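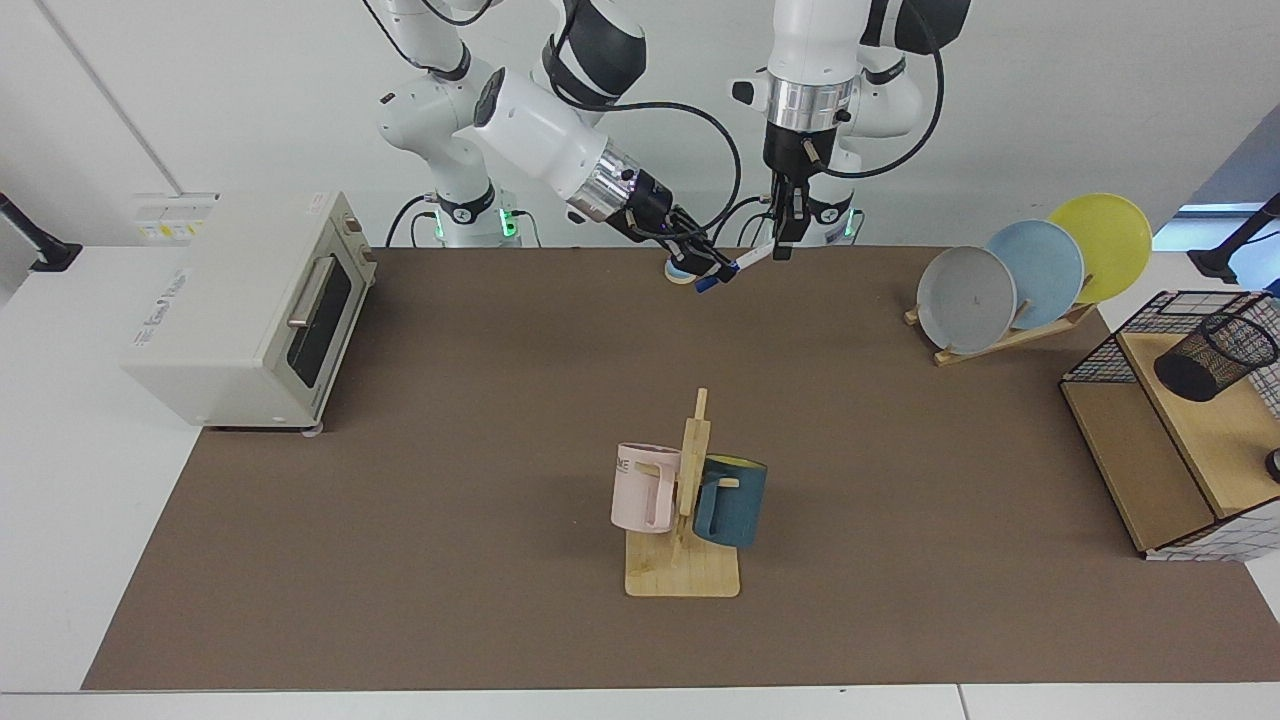 *Shared Kitchens Group, Virwood Housing Lab, Itcombe*

## 4. Mugs, memory and the open shelf

Of all the objects we followed through the 41 shared kitchens, mugs gave us the richest material by far. Plates and bowls were treated as common property almost everywhere. Mugs were different. Residents who could not say which plates they had brought with them would describe a mug in detail, down to the feel of the handle, and would often add where they bought it or who gave it to them. We had planned to spend one interview question on mugs and ended up with more than 200 separate mug stories in our notes!

### 4.1 How residents tell mugs apart

Very few mugs in the study carried a name. In the Malhotra buildings, where the kitchens are the largest, the house rules ask residents to label their belongings, and food was labeled with great care (shelves, bags, even single eggs in one case). The same rules were quietly ignored for cups. When we asked why, residents told us that a label would look rude on something they might offer to a guest. They relied on color first, then size, then printing.

Color did a lot of work here, and we were struck by how far residents went with it. They spoke of "the green one" or "the gray one" as if the word were a proper name, and it usually held up until someone new moved in with a similar mug. At that point the description grew: the green one with the chip, the green one that's yellow inside.

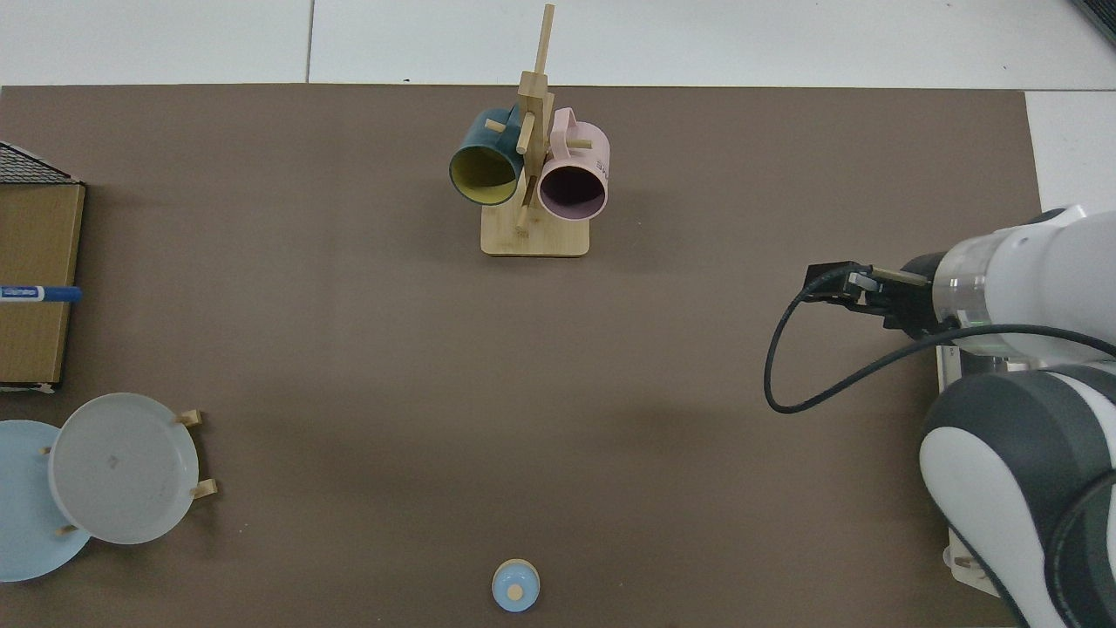

Storage changes which of these clues a resident can use. In a closed cabinet, mugs stand in rows and only the front row can be read at a glance. On an open shelf the outside color is easy to see, but the inside is hidden unless the shelf is low. A mug tree shows both, and we think this helps explain why residents who had one liked it so much. With two mugs hung by their handles, as in Figure 2, the teal one can be picked out by its yellow-green lining and the pink one by its darker mauve-purple lining, before anyone gets close enough to read the small lettering on the pink one's side. Several residents told us that they looked for the inside color first, which matches what we heard about the longer descriptions above.

### 4.2 Borrowing

Borrowing was common and mostly cheerful. At Indura House, a block with one kitchen to a floor, residents kept a simple diary for us in April, and the entries are a pleasure to read. Most borrowed mugs came back the same day, washed. The trouble started with mugs that traveled to a bedroom and stayed there — a habit that five of the diaries mention without any prompting and that two of them confess to.

What mattered to owners was the gap. An empty peg or a missing place in a row was noticed quickly, often at breakfast, while a mug gone from the back of a cabinet could be away for weeks before anyone asked after it. We came to see the visible gap as a gentle kind of reminder, and one that costs the household nothing. It did have limits. In kitchens with more mugs than places to put them, the gaps filled up with strays from the drying rack, and the reminder was lost.

We return to the drying rack in Section 5, where it turns out to be the real center of the shared kitchen and the place where most of the small negotiations between residents are settled.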